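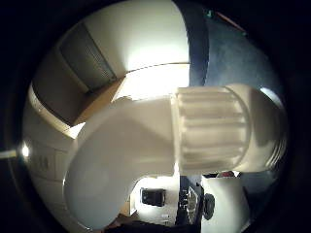
Truris parallels: real scarcity or just a number stamped on foil?

Posted in: Trading Cards > Combat Sports > Modern

slabless_in_ohio
Has anyone else been keeping track of the Truris kickboxing set from Baretti? The sell sheet says the gold foil parallel is numbered to 27 and the base autos to 900. Fine. But then there's an unnumbered "fight night" foil that looks almost the same as the gold in hand, and the checklist doesn't give a print run for it at all. Sellers are listing those as "SSP" and asking gold money. I don't buy it. If a company knows how many it printed and won't say, I assume the answer is a lot.

cornerstool
They did the same thing with the last wrestling set. No print run, everybody called it short, and by December you could get them out of dollar boxes.

I'd wait.

jab_and_wax
Disagree. I opened 3 hobby boxes and got one fight night foil total. Nine autos, one foil. That's tougher than the autos, and the autos have a number on them. Not saying it's worth gold money but "a lot" doesn't match what I pulled.

slabless_in_ohio
Three boxes is nothing though. And were they all from the same case? Collation on Baretti stuff has always been streaky. Somebody in the break thread hit two in one box.

jab_and_wax
Two from one case, one from a shop. And the guy with two in one box never posted a photo that I saw, so if we're being suspicious let's be suspicious of everybody.

slabless_in_ohio
Fair enough.

Grondar_Fan_Club
Can we talk about the autos being stickers? The sell sheet said "signed" and I took that to mean on the card. Mine is a clear label stuck on crooked, over the guy's glove. For what they charge per box I want ink on cardboard.

cornerstool
Read it again, it never says on-card anywhere. "Signed" is doing a lot of work in that sentence.

Grondar_Fan_Club
I did read it again, that's why I'm mad

mylar_mike_27
I'm the odd one out but I like the set. The photos are from the actual fights, the backs have round-by-round notes, and the card stock is thick enough that the corners survive the pack. Grondar's last two releases had chipped edges straight out of the wrapper and people here were still calling them underrated. I'm building the base set and ignoring the foil.

Anyone have spare base from the second half of the checklist? I have plenty of the low numbers to trade.

slabless_in_ohio
Base is fine, I have no problem with the base. PM me your list.

tapedknuckles
On the print run – the Wieczorek price guide has a figure for the fight night foil, but there's no source given. I emailed them to ask where it came from and got a form reply thanking me for my interest. So somebody made an estimate, and now every listing quotes it like Baretti put it out themselves.

jab_and_wax
Or a dealer told them. That's how it usually goes.

tapedknuckles
A dealer sitting on a stack of them, sure.

cornerstool
lol

slabless_in_ohio
I'm going to write down every one I see listed, with the scan, until the end of the month. Same card relisted only counts once. If the count stays low I'll come back and say jab was right. If you pull one, post front and back please, because half the ones I've looked at so far are the regular silver with bad lighting.

jab_and_wax
Mine's going up tonight. Not for sale.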